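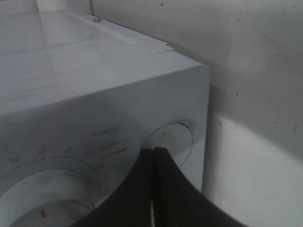 Skokier Starters: Frequently Asked Questions

Ditte answers most of the mail herself and Thắng answers the rest, and between us we've noticed that the same questions come around pretty faithfully, so we've gathered them up. If yours isn't on the list, write to us anyway. We like hearing from people, and we especially like hearing from people who are standing in the kitchen with flour on the phone.

What exactly am I getting in the envelope?

A flat paper packet of dried sourdough starter flakes, a folded instruction card, and a sticker for your jar (some people name their starters, some people just write the date, and both are fine with us). The flakes are our regular wheat starter, fed with white flour and a little whole rye, spread thin, dried at room temperature and broken up by hand. There is no commercial yeast in it.

We also sell a rye-only starter called Dresard. It smells stronger, moves faster in warm weather and makes a lovely dense loaf, but if this is your first time we'd gently point you toward the wheat one.

Do I need to wake it up the minute it arrives?

Goodness, no. Keep the packet sealed, dry and out of the sun and it will wait for you. A cupboard is fine. We've revived packets that got lost behind the tea for a whole winter. They were a bit slow and grumpy for the first few days and then they caught up.

How do I wake it up?

The card has the full schedule, but cards get lost, so let's go through it again. Put the flakes in a clean jar and stir in two tablespoons of lukewarm water. Leave them to soften for an hour or two, then stir in two tablespoons of flour. Rest the lid on top without screwing it down and put the jar somewhere you'll walk past it.

After that, feed it once a day: spoon out and discard all but a tablespoon or so, then add equal weights of fresh flour and water. Plan on 7 days before you bake with it. Plenty of jars are bubbling on day three, and we know how tempting that is, but a starter that has doubled once hasn't necessarily built up the strength to lift a loaf. Wait until it doubles after every feeding, a few feedings in a row.

It bubbled like crazy on day two and now it's doing nothing. Did I kill it?

This is the question we get more than any other, usually late at night, and the answer is almost certainly no! Early bubbles often come from bacteria that were in the flour, and they settle down once the mixture turns sour. Then there's a quiet spell while the yeast gets going. Keep feeding it on schedule, even though it looks like paste and you feel silly doing it.

If you get to the end of the second week with nothing at all, send us an email and tell us what flour you're using and how warm your kitchen is. We'll talk it through, and if we can't get it moving we'll put another packet in the mail.

What flour should I feed it?

Unbleached all-purpose is perfectly good. Bread flour is good too. A spoonful of whole wheat or whole rye in each feeding perks up a slow starter wonderfully, and Thắng would put rye in everything if he were left alone with the bin. We'd skip bleached flour, self-rising flour, and anything with sugar or spices in it.

You can change flours later on. Do it over several feedings, a bit more of the new one each time.

Can I use tap water?

Usually, yes. If your water smells strongly like a swimming pool, try filtered or bottled water for the first week and see whether the jar likes it better. Leaving a pitcher out overnight helps with plain chlorine, but many towns treat their water with chloramine, which hangs around, and a carbon filter made for that job is a better bet.

What should I mix the dough in?

Whatever you own that's big enough. We get long, thoughtful emails on this subject and we're always a little sorry to give such a short answer. Glass, ceramic, plastic and stainless steel all work. The one thing we'd ask is that it have plenty of headroom, so the dough can rise without reaching for the towel. A bowl with sloping sides makes folding easier on the wrists, and a straight-sided tub makes it easier to judge how much the dough has grown.

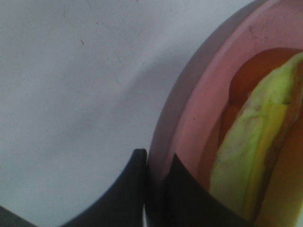 A pink bowl at the table.

Do I really need a scale?

We'll say yes, and then we'll say that Ditte's grandmother never had one in her life. A cup of flour can be packed down or fluffed up, and the difference from one cup to the next is enough to turn a nice dough into soup. An inexpensive digital kitchen scale takes care of that and saves you washing the cups. If you truly don't want one, use the cup measurements on the back of the card and hold back a splash of the water until you've felt the dough.

Your big-batch recipe says 1,000 grams of flour but the card in my packet says 900. Which is right?

Both, and we're sorry for the muddle. The older recipe used 1,000 grams and made two very large loaves that were bumping the lids of people's Dutch ovens. We cut it to 900 grams in October and adjusted the water and salt to match. If you have an older card and you're happy with your bread, please carry on. Just don't take the flour from one card and the water from the other (we did this ourselves, at a demonstration, with people watching).

How warm should my kitchen be?

Somewhere in the middle 70s Fahrenheit is comfortable for a wheat starter. Cooler kitchens work too, everything just takes longer. In winter you can put the jar in the oven with the heat off and the light on, but please put a note on the oven door. Please. We've had more than one sad letter about a preheated starter.

A bread machine can also be used for mixing and kneading if your hands or shoulders don't care for that kind of work. Use the dough cycle, then take the dough out and let it finish rising at its own pace. The standard baking programs are timed for packaged yeast and will move along well before a sourdough is ready.

Can I keep it in the refrigerator?

Yes, and once it's strong, we think you should, unless you bake nearly every day. Feed it, give it an hour on the counter, close the lid loosely and put it in the fridge. Once a week is a nice rhythm for feeding. If you bake on weekends, take it out on Thursday evening and feed it, then feed it again the next day, and by Saturday morning it should be lively.

A starter that has been forgotten for a month or two can generally be brought back with a few days of regular feeding.

There's dark liquid on top. Is that bad?

That's hooch, and it means your starter is hungry. Pour it off or stir it in. Stirring it in makes a more sour starter, so go by your own taste.

What is bad is fuzz of any color, or pink or orange streaks. If you see either of those, throw the whole thing out and wash the jar well in hot, soapy water before you start over. Don't try to scoop around it. We know it's painful after all that feeding, and we'll happily send a replacement packet if it happens within your first month.

What can I do with the discard?

Pancakes, crackers, waffles, flatbread, a crispy coating for onions. Always cook it, and don't taste the raw batter, since raw flour can make people sick. During the first week we'd put the discard in the compost, as it doesn't taste like much yet and sometimes smells like old socks. After that, keep a second jar in the fridge and add to it as you go.

Is the starter gluten-free?

No. Both of our starters contain wheat or rye, and everything is dried and packed in the same room. Long fermentation doesn't make wheat bread safe for anyone with celiac disease, whatever you may have read. We've been asked many times to make a rice-flour starter and we'd love to do it properly one day, but that would need a separate space and we don't have one.

How do you ship, and how long does it take?

Packets go out by regular letter mail every Thursday. Orders that come in by noon that day make it into the bag, and later ones wait for the following week. We don't have tracking on single packets, which keeps the postage low. If yours hasn't turned up after two weeks, tell us and we'll send another.

We dry in small batches, and the last one came to 134 packets. When they're gone the shop page says "drying" and you can leave your email to hear when the next lot is ready.

Do you teach classes?

Thắng teaches a beginners' evening at Juntunen Hall, starting at 6:30, in the cooler months. It's a small group and quite informal — you'll mix a dough there, shape it, and carry it home in a basket to bake the next morning. Bring an apron, a towel you don't love, and a bag with a flat bottom. Baskets are on loan and we do need them back!

May I share my starter with friends?

Please do. It's alive, you've been feeding it, and by now it's as much yours as ours. A spoonful in a jar with a copy of the feeding instructions is a very nice present. If you'd like extra cards to hand out, put a note in the comments box when you order and Ditte will tuck a few in.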